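Equipment Planning FAQ: Two-Arm Workcells

Ledamau Shared Equipment Office

Who should read this page?
Department leads who intend to request a two-arm workcell in the coming budget cycle. Requests for single-arm stations follow the standard form.

When are requests due?
Requests are accepted until the end of March. Late requests are held for the following cycle.

What should the budget include besides the arms?
The arms are usually the largest line, but they are seldom the only one. Please list the frame, table, grippers, wrist cameras, operator computer and spare cables separately. Quotes from Ninari and Crabtree group these items differently, and the review panel cannot compare them unless they are broken out.

How much should be set aside for task objects?
We allow $400 per station per year. Food handling tasks use ordinary household goods, such as a wire basket, a woven placemat, apples, oranges and celery. Fresh produce must be charged to supplies. 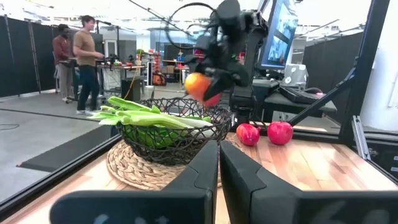

How much floor space is required?
Plan for the frame, the operator's desk and a clear walkway on at least one side. Floor plans must show where cables will run. Stations in the open lab share the room with other work tables, and partitions are ordered separately.

How long does delivery take?
Allow 11 weeks from purchase order to delivery, and 7 working days for installation and safety checks.

Is a deposit required?
Yes. Mekellow, our leasing partner, requires 50 percent at signing. Purchased equipment is invoiced on delivery.

May a department share a station?
Yes. Shared requests must name one budget code for repairs.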